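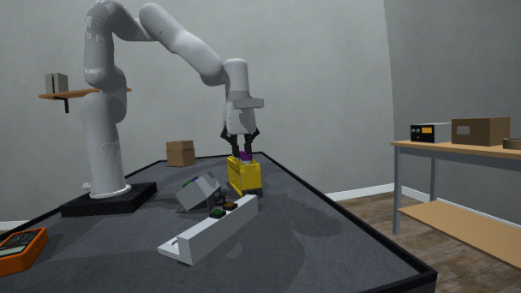 Tullden Workshop Supply, Benches and Tables Department

Manurung 315 Worktable

The Manurung 315 is a large table in dark gray, made for repair rooms and school labs. The top is 3 cm thick and is fixed to the legs with 16 screws, all included. Two persons can assemble it in nearly one hour. Please tighten the screws again after the first month of use. The surface can be cleaned with mild soap, but please do not use acetone. Spare feet are sold in sets of four. For delivery questions, write to Prasetyo Nugroho.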